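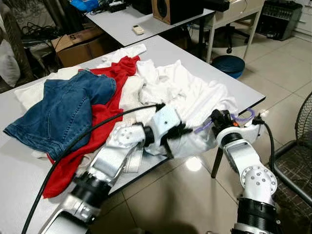
One arm gets a grip on something white at the Gamville club's practice table.

The Long Road to a Hung Shirt

At the Gamville Robotics Club, the grand challenge of the age is laundry

August 18, 2018

The first thing you learn at the Gamville Robotics Club is that a T-shirt has no front. It has one on you, obviously. In a heap, it has a hem that might be a sleeve and a neck hole that looks exactly like a fold, and a pair of robot arms worth more than my car will consider the matter for longer than you'd believe before grabbing the lot.

"We were going to do chess," says Yeshi Berhe, who is in her third year of mechatronics and has been club president since the last one moved to Kildale and stopped answering messages. "Then somebody looked at the rules for the Gallagher Cup."

The Gallagher Cup is a student contest held every December, and its organizers have a cruel streak. Past events have asked teams to make robots pour soup and thread a belt through belt loops. This year's brief runs to a single page. Teams start with a pile of ordinary clothes on a table. They must put each garment on a hanger and each hanger on a rack, with no human hands allowed once the clock starts. The limit is 15 minutes. There are 1000 points on offer, of which 70 are for neatness, a figure Berhe regards as optimistic.

I had assumed, as I suspect most people do, that the hard part of robotics was over. We've all seen the videos of machines doing backflips. But a backflip happens to a body whose every joint is known. A shirt can be in any shape it likes, and when you pick it up it chooses another. The club has members who can derive the motion of a seven-jointed arm on a whiteboard and who go quiet at the mention of fleece.

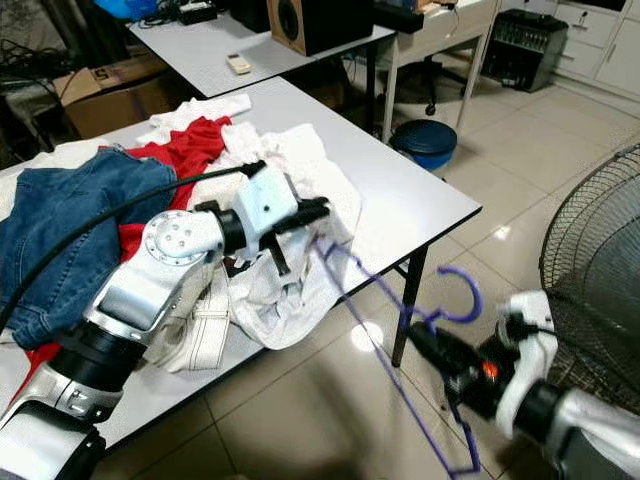

Hanger at the ready on the right, fingers in the laundry on the left.

The rig works like this. Two arms stand side by side, each ending in a gripper with two fingers. A student guides them through the job by remote control, over and over, while the computer records what the arms do and what the cameras see. Later the software studies all those recordings and has a go by itself. The students call the recording sessions "teaching", though having watched one I'd say it's closer to being a very patient puppeteer.

Driving is harder than it looks, and it looks hard. You have to forget that you have ten fingers and a sense of touch. Berhe let me try. In the time it takes to boil a kettle I had picked up a sleeve, put down the sleeve, picked up the table (or tried to) and been relieved of the controls with great courtesy.

"Everybody goes for the table," she said.

The club has rules about all this, written in marker and widely ignored. No cursing on the recordings. No helping the robot with your foot. Anyone who says "it's only a shirt" has to do the next session alone. There was once a sign-up sheet for who brings the clothes, but it lapsed, and the practice wardrobe is now whatever members were prepared to part with. That has given the enterprise a certain range. Denim is respected, for its stiffness. Thin cotton is feared. Opinion is split on towelling, and I was drawn into a longer conversation about it than I'd planned.

Then there's the rack. Getting a shirt onto a hanger is one problem, and getting the hanger onto the rail is another, and the two were plainly designed by people who didn't like each other. The hook has to face the right way. The arm has to lift high enough to clear the bar, then come down gently, then let go, and it's the letting go that costs marks. A hanger released too early makes a sound that members of this club can recognize from the hallway.
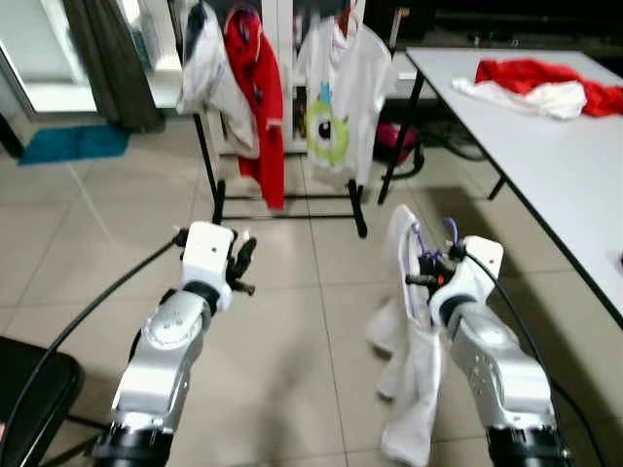 A green one-eyed monster holds down the end of the rack, with more laundry in the grip of the right arm.

The software the team uses is called Okivton, a name that came out of a late-night argument and that none of the parties will now defend. It began as a way of labelling recordings so that the good ones could be told from the bad. It has since grown a screen full of coloured graphs and a button marked DO NOT, which I didn't.

What Okivton mostly shows is where things go wrong, and the answer is at the fingertips. From across the room a grip looks fine. Up close, the fingers may have caught one layer of cloth or three, or a hanger by a spot that will let it swivel the moment it's lifted. So the club spends a good part of each session going through the views from down at the grippers, one after another, arguing about centimetres.

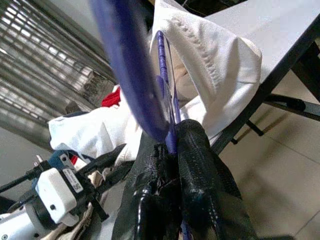 Berhe can talk about where to hold a hanger the way my uncle talks about fishing. Too close to the hook and you can't reach the rail. Too far out along the arm and the whole thing droops under the weight of a sweater. She has a preferred spot, which she asked me not to print, as Kildale is also entering and she has her suspicions about the former president.

Her own ambitions for December are modest. She'd like to get every garment off the table. She'd like at least one of them to be facing forward. The neatness marks she has privately written off, though I noticed she straightened a collar on her way past.

I asked whether the work had changed how she does her own laundry. She thought about it while she coiled up a cable.

"I've got a chair," she said. "It all goes on the chair."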